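Monday, 7:40 am

Glue test, second batch, Nakwood shop. Maple offcuts from the Eichhorn order, edge-jointed Friday and left under the bench over the weekend. Clamped 18 joints with the Drimitz glue, same spread as before. Moisture meter still reads high on the boards nearest the door, so those go in a separate pile.

Broke the first batch before coffee. Best joint let go at 908 pounds, worst at 162. The bad one was starved along one edge. Wood failure on the rest looked fine. 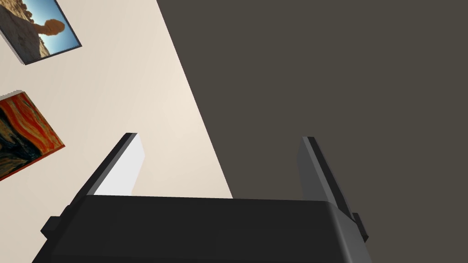 Shop was at 77 degrees by noon, so open time will be short. Need to order more Eker brushes. Next batch gets a longer clamp time and the same load rate.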